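How Films Get Their Sound

When you watch a film, most of the sounds you hear were not recorded at the same time as the pictures. The footsteps, the doors, the rain and the rustle of a coat were usually added later. This page explains how that is done.

Sound on the set

While a scene is being filmed, the sound recordist has one main job, and that is to record the actors speaking. A microphone is held above the actors on a long pole called a boom. Small microphones may also be hidden in their clothes.

These microphones are pointed at voices, so they do not pick up other sounds very well. A footstep may be too quiet. A cup put down on a table may not be heard at all. The microphones also pick up things that are not wanted, such as aeroplanes and traffic.

What is Foley?

Foley is the name for everyday sounds made by a person who is watching the film at the same time. The person is called a Foley artist. The work takes place in a quiet room with a large screen, a good microphone and a great many objects.

The Foley artist watches a short piece of the film, often no more than 15 seconds long. Then it is played again, and the artist makes the sounds in time with the pictures. If the sound comes too early or too late, they do it again.

Foley is normally recorded in three parts:

Feet – every footstep, on the right kind of floor.
Moves – the sound of clothes as people walk, sit and turn.
Props – anything that is picked up, dropped, opened or broken.

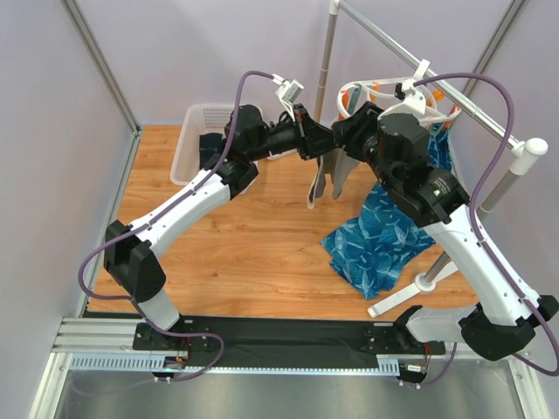

The floor of a Foley room is divided into squares called pits. Each pit has a different surface, such as gravel, concrete, wood or sand. At the Stera studio in Sustberg there are 30 pits and over 1,000 pairs of shoes. A heavy boot and a light sandal sound quite different on the same surface, so the artist chooses the shoe first and the pit second.

Sounds that are not what they seem

The object that makes the sound is often not the object in the film. Snow is a good case. Real snow melts indoors, so footsteps in snow are made by squeezing a bag of cornflour. Some other well-known methods are:

Horses' hooves: two halves of a coconut shell
Breaking bones: a snapped stick of celery
A bird's wings: a pair of leather gloves, flapped
A crackling fire: thin plastic, crumpled slowly

Sound effects

Foley does not cover everything. Engines, thunder and explosions are called sound effects. They are taken from a library of recordings or recorded specially by a sound editor, who then places them against the pictures on a computer.

In the adventure film Plillier, the sea monster's roar is made from 2 recordings, a walrus and a rusty gate. The walrus was slowed down, which makes a sound lower as well as longer.

Mixing

The last stage is the mix. The voices, Foley, effects and music are all kept on separate tracks, and a person called the re-recording mixer decides how loud each one should be at every moment. Speech normally comes first. If the music hides the words, the music is turned down.

Keeping the tracks apart has another use. When a film is translated, the old voices are taken out and new ones put in, while the footsteps and doors stay as they were.

Words to know

Boom: a long pole that holds a microphone
Pit: a square of floor with its own surface
Prop: an object used in a film
Track: one separate layer of sound

Text by Doherty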